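Looking After a Small Bronze at Home

My aunt left me a little seated bronze figure when she moved out of the house in Kelbridge, and for the first year I did what most people do, which was dust it when visitors were coming and otherwise worry about it. Since then I've picked up a fair bit from people who care for temple bells, garden lanterns and memorial plaques (a patient lot, I must say!), and these are the habits that have stuck.

Start with a soft brush, the sort sold for watercolours, and wrap the metal collar in masking tape so it can't scratch. Work from the top down and let the dust fall. Cloths catch on fingers, folds of robe and anything pointed, so keep them for the broad plain areas like the back and the base.

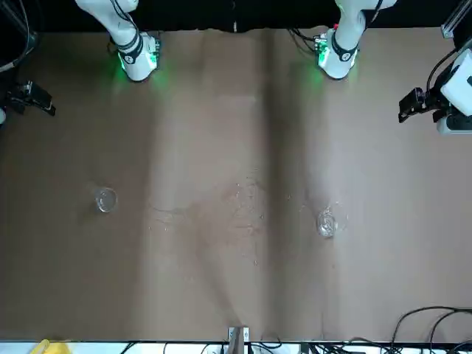 If brushing doesn't shift the grime, use distilled water with a drop of plain dish soap, dabbed on with cotton swabs, and rinse with more distilled water straight after. Dry it well, then leave it somewhere warm overnight before you put it back on the shelf. Please don't reach for the brass polish. The brown or green colour on an old bronze took a long time to arrive, and a tin of polish will have it off in an afternoon. Kalliopi Spahić, who taught me most of this, still winces over a bell at Grernuleck that somebody shined up as a kindness.

Wax comes next, and it's my favourite part. A clear paste wax is fine, and you need far less than you think, just a smear on a stiff brush. Leave it to haze, then buff with an old cotton T-shirt. Once a year is plenty indoors. I do mine in October, when the heating goes on and I'm feeling virtuous.

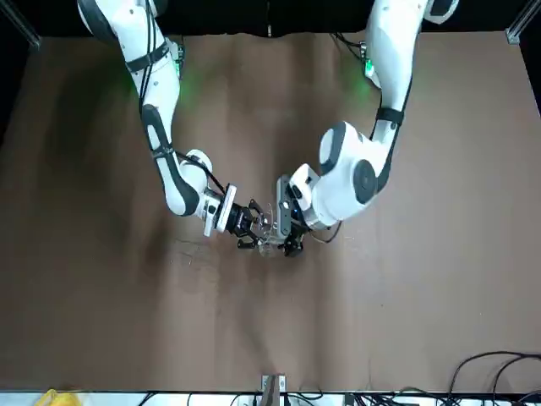
Moving the thing is where most of the damage gets done. Mine weighs more than it looks, and I once very nearly picked it up by the head, which I'm still embarrassed about. Take off your rings, clear the spot where it's going first, and get both hands on the solidest part, one underneath if you can manage it. Work over the middle of a big table, the way the two white robot arms come together over the brown one in the photo, so that a slip leaves you a good stretch of tabletop on every side.

Watch for pale green powder that comes back after you've brushed it away. A steady dark green is usually nothing to fret over, but the powdery kind can keep eating into the metal, and wax won't stop it. Keep the piece dry, away from other bronzes, and ring a conservator.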